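## 4. Running the sorting evaluation

This section covers the two-container sorting task used to score Vunivham policies on the Anley bimanual cell. Complete the calibration in section 3 before starting. Figures from an uncalibrated cell must not be entered in the results sheet.

1. Place the yellow-green and grey containers side by side at the back of the table, level with each other.
2. Load the task file and select **Fixed view**.
3. Check that the coloured tape marks on the table are flat. Replace any that have lifted.
4. Start the policy server and set the trial limit to 100.
5. Run one trial at reduced speed with a hand on the stop button.
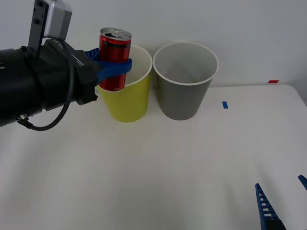

*Figure 4.1. Red can held over the yellow-green container.*

A grasp counts as valid only if the can stays between the fingers until the gripper is commanded to open. Contact with the container rim is permitted, but log it under `rim_contact`.

> **Caution:** Use empty cans only. Liquid on the wrist connector will damage the arm.

> **Note:** The wrist cable needs a free loop below the arm. Do not tie it back to shorten it.

### 4.1 Resetting between trials

1. Wait until the status line reads `IDLE`.
2. Remove the can and return both arms to the rest pose.
3. Lay the can on its side on the open part of the table, in front of the containers. Take the angle from the Cosow start list.
4. Open the grippers and press **Next**.
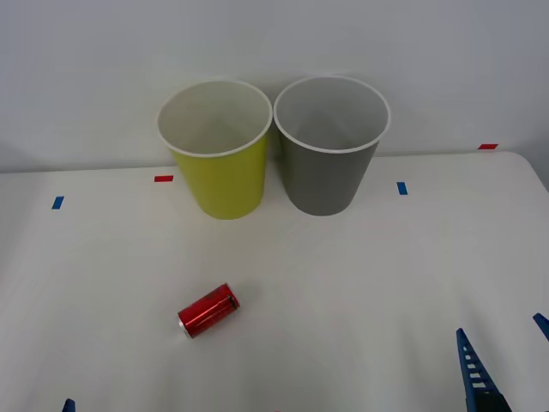 **Sadowski**
Evaluation Engineer, Vunivham
January 13, 2020

Figure 4.2. Can on its side, containers upright, right gripper open.

The start list varies the can's angle as well as its position. Do not straighten the can to make the grasp easier. In the October runs, operators did this without logging it, and the affected trials had to be discarded.

### 4.2 Scoring

Score each trial as `placed`, `dropped` or `timeout`. The timeout is 3000 control steps. If a container tips over, score the trial as `dropped`, even when the can ends up inside.

After 3 timeouts in a row, stop the run and repeat the calibration. Logs are written to disk every 1000 steps, so a run halted early may lack its final block. Export with `--flush` to recover it.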